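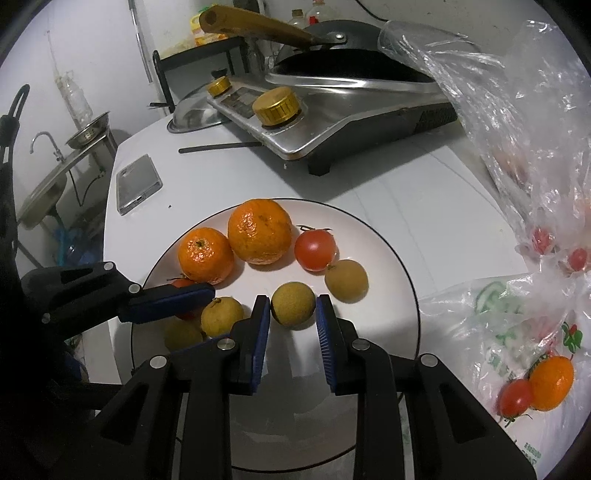

Kitchen recording tips: sorting fruit with the hand-held grippers

These notes are for people recording fruit and vegetable tasks at home for the Allska set. They assume you have done the practice session and can open and close both grippers without looking at them. Iveta Sýkora keeps the page up to date, so send corrections to her.

Before you start

Wipe the table and let it dry. Water spots on a white top show up as bright patches, and they move as you lean over them.

Wash the fruit and dry it too, tomatoes especially. A damp tomato slides on the ribbed pads, and you end up squeezing harder than you should.

Pick fruit of different sizes. Mandarins, tomatoes and longans work well together because you have to change the opening of the fingers for each one. All mandarins is an easy session and not worth much to us.

Leave the kitchen as it normally is. Pans on the stove, bottles against the wall and shopping bags on the table are all fine. Do turn the stove off at the valve, and keep handles out of the path of your elbows.

Use a plate with a low rim. Deep bowls force the fingers in at a steep angle and the wrist gets sore quickly.

Picking up

Come in slowly from the near side with the fingers open a little wider than the fruit. Stop for a moment when the pads are on either side of it, then close. That short stop makes the start of the grasp easy to find later.

Grip round fruit at its widest point. If you catch it above the middle it will squirt down and roll.

On tomatoes, keep the pads off the green part. The sepals get pinched and come away, and then you are picking bits off the plate.

Longans are small and the skin cracks. Close until the fruit stops moving and no further. Ilari Keskinen suggests practicing on a table tennis ball first.

Use one gripper for the fruit and keep the other clear unless the task card says two hands. If both are over the plate, move them one at a time. Crossed fingers hide the fruit from both cameras.

Putting down

Lower the fruit until it touches, then open. Don't drop it, even from a short height.

Leave a finger's width between pieces when you can. Fruit that touches is harder to pick up again, so save the tight rows for the last part of the session.

If something rolls off the plate, keep recording and go after it with the gripper. Recoveries are useful. Stop only if it goes on the floor.

Never reach in with a bare hand during a take. If you have to, end the take and start a new one.

Light and cables

An overhead lamp behind you throws your shadow across the plate. Step to one side or add a second lamp. In February most of us were recording after 4 p.m. and many takes came out too dark on the near side.

Run the straps and cables up your forearm and tape them above the wrist. Check that nothing loops down in front of the lens.

Afterward

Wipe the pads with a damp cloth. Tomato juice dries sticky and the ribs hold on to it. Skip the dish soap, which leaves them slippery.

Look at the pivot pins while you are at it. If a finger clicks or lags, bring the pair to Raimo Ahonen before the next session.

Upload the same evening. The fruit and vegetable folder has 1,659 takes so far, and unlabeled ones are slow to sort out. Put the task card number first, then your initials.

Fruit that has been gripped a lot bruises by the next day. Eat it or cook it that night, and use fresh pieces next time.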